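Flendatby series two to stream from Saturday

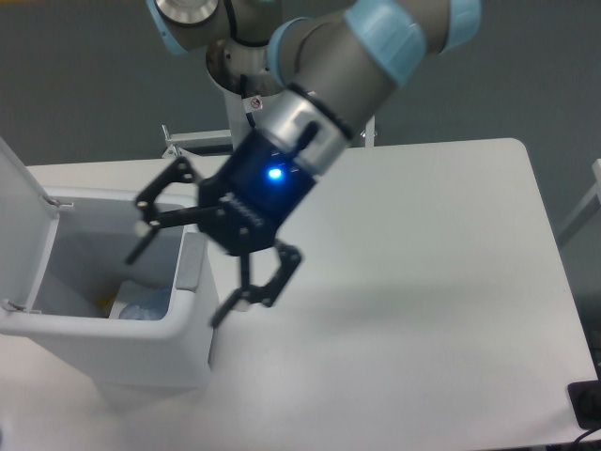 Trastum Television — Schedules and Acquisitions Desk

The second series of the animated comedy Flendatby arrives on Trastum on Saturday at 7 a.m. All 20 episodes will be released together, including six that were held back from the first broadcast run. Each is 11 minutes long. Subtitles are available in English, Thai and Hungarian.

Theerawat Kamolrat returns as director, with scripts edited by Győző Bodnár. Series one — 41 episodes — stays on the service until February. The Prallow channel will repeat both series on weekday afternoons, in blocks of 60 minutes.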